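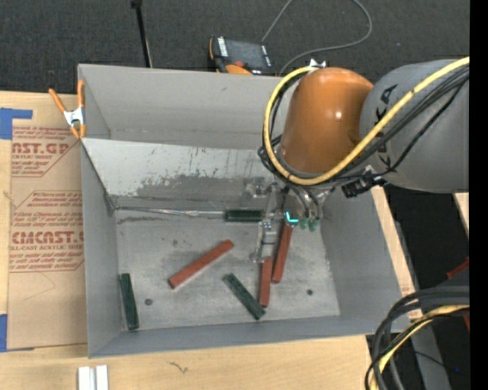 Naveed Zaidi wrote back to my July post to say a metal bin is a terrible thing to keep small stuff in, everything slides to the middle and you scratch your knuckles fishing it out. Fair point, Naveed! But I've tried the plastic ones (two from Plastitz, both cracked by the handle) and I'm sticking with gray metal, scuffs and all. A big open top means I can see what I've got without digging, and mine lives up on the table now so my back is happier. I did buy 3 little trays from Berkel for the screws, nearly 40 bucks for the set, ouch. Labels are next weekend's job, if I can find the marker.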